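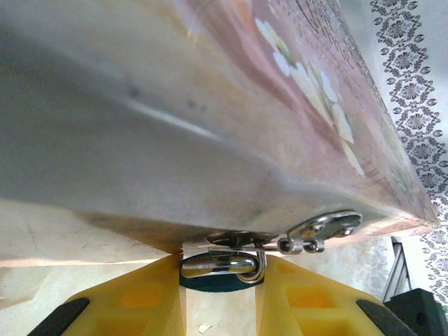
Printed blossom on the side of a box.

After the Mahrous: running an appeal for one family
Speaker notes – Nouhaila Ragab
Saturday, second session, main room at Zismont

Opening (keep this short)

Good morning. I'm Nouhaila Ragab and I helped to run the appeal in Druvell after the fishing boat Mahrous was lost. Zoia Hordiienko ran it with me. She is here today and will take some of the questions at the end.

I will talk about the appeal and leave the accident alone. The inquiry has its own job to do and I know no more about it than anyone who read the local paper. The family have seen these notes. They asked me to leave out first names, and they asked me to say that the skipper was a good singer, so I have said it.

Ask for a show of hands: who has been asked to set up a collection at short notice? Who was asked by the family, and who was asked by somebody else? Wait for the second one. In our case it was somebody else, and that caused the first problem.

The first evening

The boat was reported overdue in the early hours. By teatime there were three online collections with the skipper's name on them. One was set up by a cousin, one by a man who had crewed with him years before, and one by a person we never managed to reach. All three had the same photograph, taken from his wife's own page. She had not been told about any of them.

I don't think any of the three meant harm. The man who had crewed with him was very upset when he found out how it had looked. But people were giving to whichever page they were sent first, and nobody could say who would hold the money.

Zoia went to the house that evening. She had taught both children and was one of the few people who could knock on the door. She asked the wife one thing: would you like us to put this in one place? The answer was yes, but not tonight. So we waited until the morning.

If you write down one thing from this section, write down that we waited. We lost nothing by it that I can find. The giving was heaviest on the third and fourth days, long after the page was up.

Putting it in one place

We used Clisiteo for the online page. I'm not here to sell it to you. We chose it because the cousin's page was already on it and the money could be moved across without being sent back to each giver first. Closing the second page took two days of phone calls. The third one was taken down after we reported it, and the gifts on it were returned.

What we put on the page:

Who we were, with both our full names and a phone number that one of us would answer.

Who the money was for. We wrote "his wife and children". Look hard at this wording before you publish. "The family" can mean a lot of people, and his parents and brother later asked, quite fairly, whether it meant them.

What would happen if too much came in. We had a sentence on this only because a retired solicitor in the village told us to have one. It said that anything the wife did not wish to keep would go towards the upkeep of the harbour light garden.

What we left off: any account of the accident, any photograph of the children, and any target. I will come back to the target.

Pause here for questions if the room looks restless. 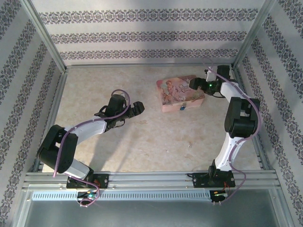

Keep the person who talks to the family apart from the person who handles the money. I did the money and Zoia did the house. She never knew who had given what, so she could never let it slip over a cup of tea, and I never had to ask a woman in the first week of her grief to sign something. It did mean we had to talk to each other, every night at nine, even if there was nothing to report. If you look at the two arms on the slide, they are separate things mounted on the same rail, and that is how I would set the two jobs up. Each has its own reach and both stand on the same base. The base for us was a single sheet of paper with the wife's wishes on it, in her words, with the date she said each thing. When she changed her mind, and she did, we added a line and left the old one where it was.

Setting a target, or leaving it blank

The page asked us for a target and we left it blank for the first day. Then the cousin, meaning well, rang to suggest £1000. He thought a low figure would look modest. It would have been passed before lunch, and we have seen on other appeals what happens then: people read "target reached" and close the page.

A high figure has its own trouble. It puts a price in public next to a man's name, and if the appeal falls short the family has to look at the gap. We left it blank to the end. The page kept prompting us. We ignored it.

I know there are people in this room who disagree with this and have had good results with targets. For a roof or a minibus I would set one too. My view is only about appeals for a death.

Cash

Nearly everyone asks about online giving and hardly anyone asks about tins. In Druvell a good share of it was coins and notes. There was a tin in the chip shop, one in the post office and one on the bar of the sailing club. There was also a bucket at the bus shelter that we had nothing to do with and had to ask about.

Number the tins. Write down where each number goes. Open them with two people in the room and have both sign the sheet. Bank it the same day if you can. We let one weekend go by with 40 envelopes in my kitchen drawer and I slept badly.

One woman gave £2 every week, in an envelope with her name on the front, right up until we closed. She wanted a receipt each time and she was right to want it. We had not printed any. Print receipts.

Small gifts come with messages. We kept every note that came with money and Zoia put them in a box file, in the order they arrived. The wife did not open it until June. She told us later that she was glad it had not been done for her as a scrapbook, with ribbon and so on. She wanted to see the handwriting as it came.

Things other than money

In the first fortnight the house was sent food, flowers, toys, school uniform in the wrong size, a second-hand freezer and an offer of a puppy. Somebody needs to stand between the front door and all of this. For us it was the neighbour across the lane, who had a porch and did not mind being rung at odd hours.

The freezer was useful. The casseroles were useful once there was a freezer. The puppy was turned down.

Ask people to label dishes with their name and what is in them. Ask them to use dishes they don't want back. A grieving family should not be washing and returning 50 pie dishes, and that is what nearly happened.
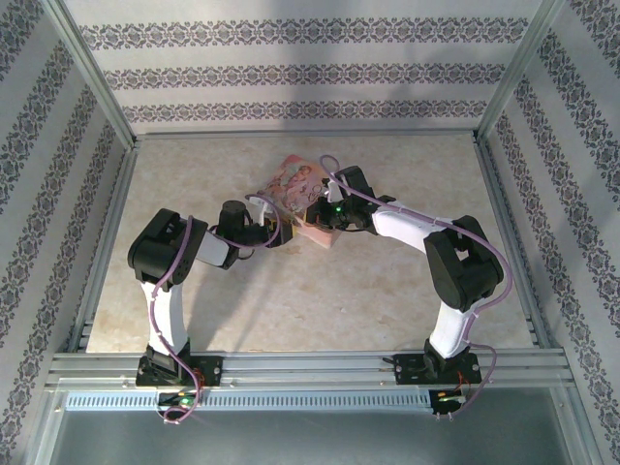 Dealing with reporters

We had two local reporters and one from further off. The local ones were decent and had deadlines. We gave them a short statement that the wife had read, and we told them when there would be another one. That second part mattered more than I expected. Once they knew a time, they stopped ringing.

The third came to the bus shelter and spoke to schoolchildren. We rang the paper and complained, and the school sent a letter home. I would now ring the school on the first morning.

Say what the total is if you are asked, and say it the same way every time. We had one day when the page showed one sum, the paper printed another because it had added in the tins, and I said a third on local radio because I had the morning's figure in front of me. We had four letters about it. All four writers wanted to know where the difference had gone.

Closing the appeal

Close it. Choose a day with the family, say so on the page a week before, and then stop taking money. We ran on a month too long because it felt hard-hearted to end it. All that time the wife was still seeing his name come up with a button beside it.

When we closed we did four things. We counted the last tins. We paid the whole sum over in one transfer to an account she had opened for it. We put the final figure on the page and on a sheet in the post office window. Then we wrote to thank the three shops and the bank clerk who had taken in all those coins.

Take proper advice before the transfer. A large sum can change what help a household is entitled to, and we did not think of that until quite late. The solicitor sorted it out for us. You may not have one living four doors down, so find out early who in your area will do it.

Questions

Zoia to come up to the front for this part.

Likely ones: what about givers who want their money back; what if the family fall out; what do we do when a second family is affected and gets less. We don't have a good answer to the last one. There was a deckhand on the Mahrous who survived and could not work for most of a year, and the appeal did nothing for him. He had a separate collection later and it was much smaller. Say this even if it isn't asked.

Copies of our tin sheet and the wording from the page are on the table by the door. Please take one and change whatever you need to.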